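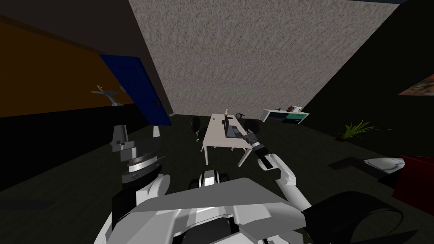

Wrist camera or head camera for sim pick tests, two grippers compared

Forum index > Manipulation > Grippers and end effectors

vlasta_s
Posts: 284

I have been comparing two end effectors on the same bimanual model in simulation and would like a sanity check before I write it up for the others at Brarolia. The arms, torso and controller are the same throughout. Only the right gripper changes.

Gripper A: the Pelkonen narrow parallel jaw, long fingers, slim housing.
Gripper B: the Senex wide jaw, shorter fingers, deeper housing, same rated force.

The task is a reach over the right side of a desk in the office room, close on a small box placed beside the laptop, lift it and hold for five seconds. The box is spawned at the start of each trial with a small random offset. I ran 15 trials per gripper, head camera only, with the controller in Cartesian impedance mode.

Results:
A, 13 of 15 held
B, 9 of 15 held

All six of B's failures were contact with the laptop on the way in. A's two failures were slips during the lift. My reading is that the narrow housing matters more than finger width in a cluttered layout. Does anyone disagree?

torque_ripple

I disagree with the reading, though the numbers look fine. You changed the housing depth and the finger length at once. If B's fingers are shorter, the wrist has to come lower to reach the same box, and the forearm comes down with it. You may have measured finger length.

Which link was in contact when B failed?

vlasta_s
Posts: 284

Fair question. I logged contact by body, and the gripper is one body in the file, so the housing and the finger mounts are not separated. It was never the forearm. I can split the collision geometry and run it again.

aharju

The collision meshes would be my first stop. The Senex model that comes with the Trurnoseo package uses a single convex hull for the whole gripper. The hull fills the gap between the jaws and adds a good bit of volume on both sides of the housing. You can be touching the laptop in the physics with clear air between them in the render.

Turn on collision drawing and look at it from the side. If the hull is the cause, your six failures are partly an artefact.

Aino

mudlark

Unrelated to the hull, but why head camera only? With the torso leaning over the desk the head view gets a lot of arm in it and not much box. I gave up on head cameras for anything on a tabletop. Put a camera on the wrist and the occlusion goes away.

vlasta_s
Posts: 284

Head only because that is what the real platform will have. There is no spare connector at the wrist and I was told not to plan for one.

aharju

A wrist camera does not make the occlusion go away, it moves it. On a long narrow gripper the fingers sit in the middle of the picture for the whole approach, and in the last few centimetres the object is too close to focus on with real optics. Sim has no focus limit unless you add one, so wrist cameras look better in sim than they are.

mudlark

Only if you mount it in line. Mount it offset and tilted and the fingers take up one corner. We have run it that way on hardware for two years without a focus problem, with a short lens.

aharju

Offset mounting adds width to the wrist, and width at the wrist is what Vlasta is testing. It would have to go on both grippers and be included in the collision model.

mudlark

Granted for this test. I still would not pick a head camera if I had the choice.

torque_ripple

Back to the test. Two other things I would fix.

1. The room lighting. Half that office preset is in shadow, and the gripper is dark grey against black chairs. If your box detector uses colour at all, part of the spread between trials may be detection error. Log the estimated box pose against the true pose for every trial.

2. Impedance gains. The same gains with a heavier gripper do not give the same behaviour unless gravity compensation has the new mass. Did you update the payload?

vlasta_s
Posts: 284

1. It uses depth for the pose and colour only for the first segmentation. I have the true pose but did not save the estimate. Will add it.

2. Mass yes, centre of mass no. I left it at A's value for both. That is my mistake and it will make B sag slightly at full reach.

torque_ripple

At full reach over a desk the sag could be enough to matter, with the laptop that close. Fix that before anything else.

bench_psu

Also check that the seeds match. If A and B saw different box offsets then 15 each is a small sample and 13 against 9 could be chance.

vlasta_s
Posts: 284

Seeds match, trial by trial. Every offset that B failed on, A reached without contact.

bench_psu

Then a paired comparison is the one to report. Good.

vlasta_s
Posts: 284

Update. Changes since the first post:

- centre of mass set correctly for both grippers
- Senex hull replaced with separate convex parts for housing, left jaw and right jaw
- contact logged per part
- estimated box pose saved
- same 15 seeds, same gains

Results:
A, 13 of 15 held, same two slips
B, 12 of 15 held

B's three remaining failures are all housing against the laptop, no finger contact. Pose error is under 5 mm in every trial, so I am leaving the lighting as it is. Aino was right about the hull. I have not run the two fixes separately, so I can't say how much came from the centre of mass.

torque_ripple

Finger length is still mixed in. Can you put A's fingers on B's housing?

vlasta_s
Posts: 284

In the model, yes. The mounting faces differ so it would never be built, but as a test it is easy enough. I will run it overnight.

aharju

If you do, keep the total mass the same as B, otherwise you are back to changing two things.

I would also look at A's slips. Two slips on identical seeds in both runs suggests a contact setting or a pad shape, and long fingers will flex on the real gripper where yours are rigid. I would expect A to do worse on hardware than it does here. B, probably not.

mudlark

Second that. We had long fingers splay at the tips under load and had to go to a stiffer set.

vlasta_s
Posts: 284

Hybrid run finished. B housing, A fingers, B mass: 14 of 15 held. The one failure was housing contact, on a seed that plain B also failed. It held on both of the seeds where A slipped.

So finger length explains two of B's three failures and the housing explains one. I withdraw the claim in the first post.

torque_ripple

One trial is not much to hang the housing on either. Move the laptop a little closer to the box and run the lot again.

vlasta_s
Posts: 284

Will do. I'll post the contact logs with it, probably in December when I have the machine back.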